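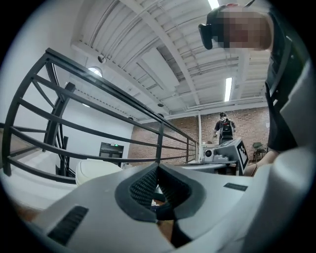 Sourdough gone flat since the move, help?

crumbwagon
OK so I moved to Pranurmont in December and my starter has been sulking ever since. Same flour, same jar, same me. It used to double by lunch and now it barely creeps up by bedtime. Do I dump it and start over??

Flolik
Don't dump it! What's your kitchen like at night? Mine did the same thing until I put it in the oven with just the light on. I've seen 18 hours for a rise in a cold kitchen and the bread was great.

rye_not_13
I'd blame the water before the temperature. Try bottled for three feedings and see.

crumbwagon
Water's from the tap, never filtered it at the old place either. Kitchen is freezing, I'll admit that.

Flolik
Then it's the cold. Sorry rye, but people blame water for everything on here.

rye_not_13
Because sometimes it's the water, lol. My tap smelled like a pool and the starter perked right up when I switched. There was a long piece on this in the Caltutetti newsletter.
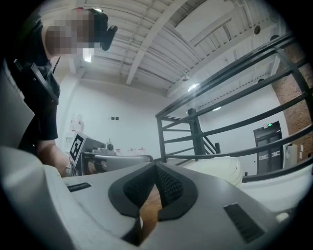
Room seen past a gripper

rye_not_13
Ottó Bognár wrote it. He says to let the tap water sit out overnight, but that only helps with some kinds of treatment, so ask your water company which one they use.

Oláh
You're both skipping the feeding ratio. If it's cold, use less fresh flour at a time. I went down to equal parts starter, flour and water all winter and never touched a bottle.

crumbwagon
Trying the oven light tonight, water after that. Will report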